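29/12/2021
Posted by the Winley site office

Progress note to Kosar, year end. Short one, the next delivery is at the gate.

Bin sorting at Winley is going ok. Mixed parts still come over from Trotport in the open metal bins, all kinds thrown in together, so every bin gets sorted before anything goes on a shelf. 2162 pieces shelved so far against the 2000 we promised you. Good. Labels are behind tho, printer down 2 weeks.

Bins themselves: wear is the issue. Gray metal, sloping sides, floors rubbed and scratched. The pale back wall on one is badly scuffed, dark flaky patch low down, needs scraping and recoating. Budget line for repairs untouched up to now, would like to use it for this.

Shelving: 30 bays up, last row waiting on brackets. Aisle floor painted. Huaranga order not recieved yet, chasing.

Next: finish labels, recoat, full stock list to you in February. Spend is inside the grant, figures to follow on the usual form.

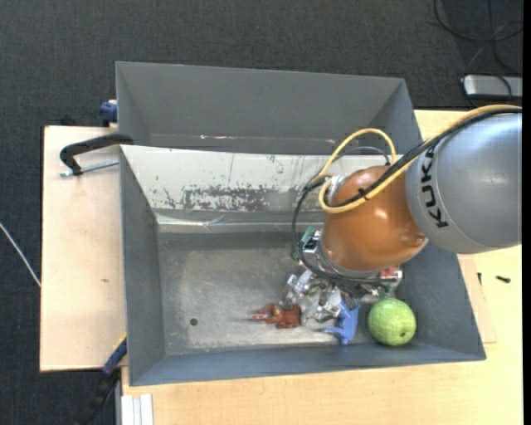
One more thing, the lids we asked for can be dropped from the order, put the money to brackets instead.

Related items
Winley shelving plan
Trotport deliveries, autumn
Huaranga order update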